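Ukwood Maple Board, large – review

I bought this in April to replace a bamboo one that had split along a join. It cost 32 pounds from Bensaid, delivered in two days in a plain cardboard sleeve. I had also looked at the Karia board, but it was dearer and only came with a juice groove, and I wanted a plain surface.

The wood is pale and made of wide planks joined side by side. I ran a fingernail over the joins when it arrived and could not feel a step at either of them. The grain varies a lot, quite straight in some parts and swirly in others, so if you want two that match, buy them together and hope.

It came dry. The leaflet says to oil it before use and leave it for 24 hours. I gave it two coats of Hetum board oil, sanding lightly in between with 400 grit. The second coat made more difference than the first.

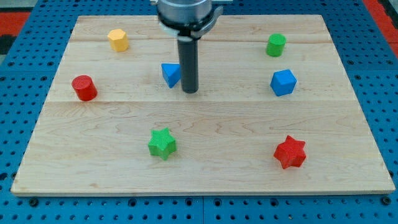 Mine gets used as a work surface as often as for food. The kids' shape blocks end up on it most Saturdays and it is flat enough that they stand up without wobbling. It has no feet, so on a smooth worktop it slides a bit – a damp cloth underneath sorts that out. The advantage is that you can use both sides.

Marks: a bread knife leaves light lines, a chef's knife hardly any. Beetroot left a stain which came out with salt and half a lemon. I have kept it out of the sink and it has stayed flat so far.

Two complaints. The edges are sharper than I would like and I took them down myself. There is also no hole or handle, so it is awkward to lift with wet hands.

Four out of five. I would buy it again at this price, though not at the 71 pounds another shop was asking.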